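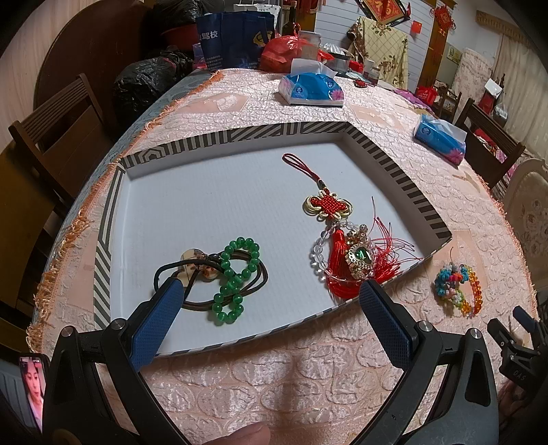 *Green beads, striped cardboard tray, pink quilted cloth.*

**From:** Ming-te Au
**To:** Hakala camp health list
**Date:** Thursday, October 2, 2025
**Subject:** Re: Migraine on rotation (was: dark rooms, lack of)

Raimo wrote:

> Has anyone managed to get a migraine policy out of a camp operator that is worth the laminate? I am 9 days into a rotation at Sterow and have had two attacks so far. The first one arrived on night shift, so I did what the sheet says and reported to the medic, whose room is the brightest place in the whole camp. He was kind. He took my blood pressure, gave me two tablets I could have bought at a gas station, and asked me to rate the pain from one to ten while a generator ran under the window.
>
> I have a prescription that works if I take it early. It was in my bunk. My bunk was a 12 minute drive away and I wasn't allowed to drive, fair enough, and the only person who could drive me was at lunch.
>
> My supervisor has now written me up as "headache, returned to duty." I did return to duty. I returned to it and was sick in a bucket. Does the wording matter? And has anyone been allowed to wear tinted safety glasses indoors, or am I going to have to pretend I'm in a band?
>
> Raimo Lindqvist

Raimo,

Yes, the wording matters, and I'd get it changed while everyone still remembers the bucket. "Headache" goes in the same pile as hangovers and people who skipped breakfast. If you have a diagnosis, ask your doctor for a short letter with the word migraine in it and hand a copy to the medic. At Brallell they wouldn't talk to me until I had one. After that they wouldn't stop talking to me, but it was progress.

The bunk problem is the one I'd fix first. I went two seasons believing that prescription tablets had to stay in my room because of the medication rule, and then I read the medication rule. It said you had to declare them. That was the whole rule. I declared them, to a man who plainly wished I hadn't, and they've been in my jacket ever since, in the pharmacy packaging with the label on. Yours may be worded differently at Sterow, so read the thing itself and not the poster about the thing. And ask the pharmacist about heat if your jacket lives on a dashboard in summer.

While you're there, ask your doctor whether what you take can make you drowsy and what you should do about machinery afterwards. Have the answer in writing. The question will come up, and it will come up when you can't see the left half of the person asking it.

Tinted glasses: I got mine through, eventually. Sturkon's safety office turned down the first pair as they were "sunglasses," which I can't argue with. The second pair were rated safety glasses with a light tint and nobody looked up. They don't let me wear them in the low-light end of the shop, and having tripped over a pallet there in perfectly clear ones, I accept the ruling. I also wouldn't wear them all day. My neurologist's view was that if you sit in the dark all the time, ordinary light starts to feel like an insult.

What I'd ask the operator for, in your place:

- a named dark room, even a storage room with a cot, that doesn't need a key from someone who is at lunch
- a second driver on nights
- the same bunk side of the building each rotation, away from the generator
- "migraine" as a category on the form

I got the cot at Brallell in August. It shares a wall with the ice machine. I've slept worse.

Keep a diary too if you can stand it. Mine was dull, but it did show that my attacks cluster at the change from days to nights, and my crew chief now gives me a gentler swap. He took more notice of a grubby notebook than he ever did of me lying on the floor.

One more thing: if you ever get one that is sudden and the worst of your life, or comes with weakness, confusion, a fever or a stiff neck, don't be a good sport about it. Make them call it in. You can be embarrassed afterwards in a nice clean hospital.

Send me the Sterow sheet if they'll let you. I collect them.

Ming-te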